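Les bonnes manières de l'atelier

Il y a, chez Plodia, une feuille plastifiée que tout le monde appelle « la charte » et que personne n'a jamais eu le courage de raccourcir. Elle compte 9 règles, écrites au fil des mois, et je dois avouer que je l'ai lue avec un vrai plaisir – on y sent les erreurs de ceux qui sont passés avant, un peu comme dans ces cahiers de recettes où quelqu'un a noté en marge « moins de sel, vraiment ».

La première règle porte sur les câbles, et elle est longue. On y apprend qu'un câble doit garder du mou, qu'il ne passe jamais sous l'avant-bras et qu'on refait son trajet des yeux avant chaque série. La deuxième demande de tenir la pince à deux mains tant que le geste n'est pas arrêté, puis de revenir au point de départ sans se presser. Cela paraît bien peu de chose, mais essayez donc de garder la même patience au bout de 20 reprises !
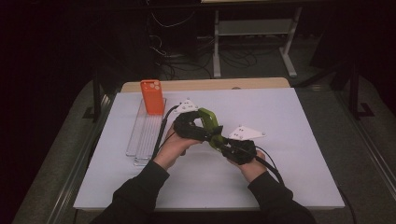 Vient ensuite la question des marqueurs, sur laquelle la maison ne plaisante pas. On ne les touche pas du doigt, on ne les masque pas avec la manche, et si l'une des plaques a pris un choc, on recommence l'étalonnage depuis le début, même à cinq minutes du déjeuner. Chez Cladix, où l'on travaille sur des gestes voisins, la consigne est plus souple : on vérifie d'abord, on recommence si l'écart le demande. Les deux écoles se défendent, et j'ai entendu là-dessus des discussions fort animées.

Le cahier Ospina, qui sert de référence commune aux deux équipes, laisse d'ailleurs chacun choisir, pourvu que le choix soit écrit. C'est peut-être ce que j'y préfère : tout y est affaire de traces. Une série sans fiche n'entre pas dans la base, fût-elle parfaite. La base de Plodia réunit aujourd'hui 2166 essais validés, sur 3000 prévus, et chacun a sa petite fiche, avec la date, l'objet employé et les remarques – parfois savoureuses – de celui qui tenait l'outil.

La prochaine révision de la charte se fera à Drullwood, avant la fin de juin. Une dixième règle est déjà proposée, au crayon, au bas de la feuille : poser l'outil avant de répondre au téléphone.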